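4.2 Sorting cell and changes in operator work

The returns room at Drernham handles loose parts from the Skundel line, mostly leads and power cords, and until the Nimri cell went in all of it was sorted by hand at standing benches. We followed the change over 5 weeks. Operators kept their shift pattern, and the target stayed at 600 items per shift. What moved was who touches what, and when.
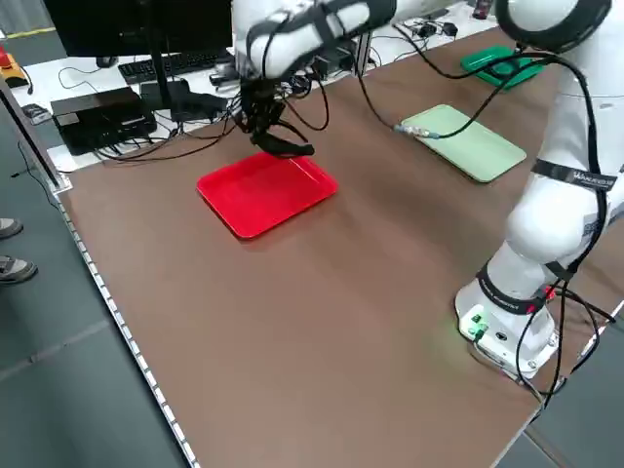
Interviews were short, taken at the end of a shift, usually standing up. Most operators talked about waiting. Under the old setup a slow item was your own slow item, and you could put it aside. Now the pace comes from the arm and people watch it. Trays are coded by color, red and two greens in the cell we observed, and the greens came up more than once - new staff asked which was which, older staff had their own names for them. The names never made it into the work instruction. Computer and keyboard are on the desk past the worktable, so checking a log entry means turning away from the trays.

Cables were the hard class. Sornumix, the scheduling layer, treats a coiled cord as one item with a fixed handling time, and operators disagreed with that from the first Tuesday. A coil does not keep its shape. It catches on itself, or the plug end hangs out to the side and gets in the way of the next move. In the two-arm layout one gripper can be at the coil while the other stays open and free, and operators read the free arm as wasted time. The integrators read it as clearance. We did not settle this.
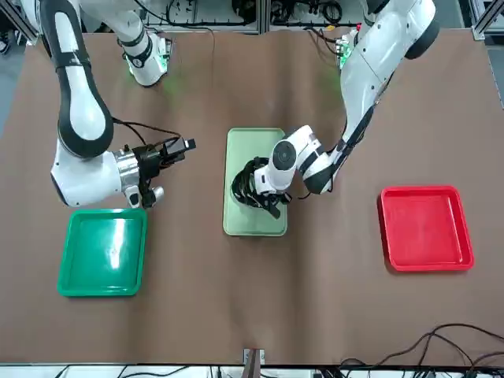

4.3 Interventions and what they cost

We logged 282 interventions. Coding was done by 2 raters, disagreements talked through. The largest group was cord re-coiling, then tray position, then stops with no clear cause. Re-coiling is light work but it breaks up everything else. One operator called it "babysitting with gloves on". Another prefered it to the old bench, less reaching, shoulders feel better by the end of the week.

Supervisors saw other things. Intervention time is not booked to anyone in Sornumix, so it dissapears from the shift report, and the cell looks better on paper than the room feels. Two requests came out of this - a field for manual handling, and a say in where the trays go. The first was added during the study. The second is open.

Tray position matters more than we expected going in. From the wrist view the trays can run past the edge of what the camera gets, and part of a coil with them (Figure 3). Operators standing at the table see the whole tray and tend to assume the system does too.
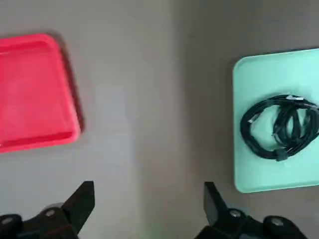 Figure 3. Wrist view with coiled black cables on the pale green tray, red tray empty. Both trays only partly in view.

After the wrist view was shown at shift handover, several operators started placing trays closer in without being told to. No procedure was changed. Whether the habit lasts past the study period we can't say.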